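Chapter 4
Comparing Grippers on Soft Things

Cloth is where most of us first fall out with a gripper. A block sits still and waits for you, but a crumpled cloth has folds, and every fold is a fresh question – pinch here, or a little farther along?

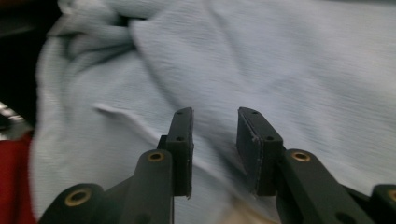
4.1 Two Flat Pads

We begin with flat, squared fingers, and we'll take our time with them. Look closely at the pads before each trial, scuffs and all, and write down what you find. Brittany Morin's Fehr trials come next.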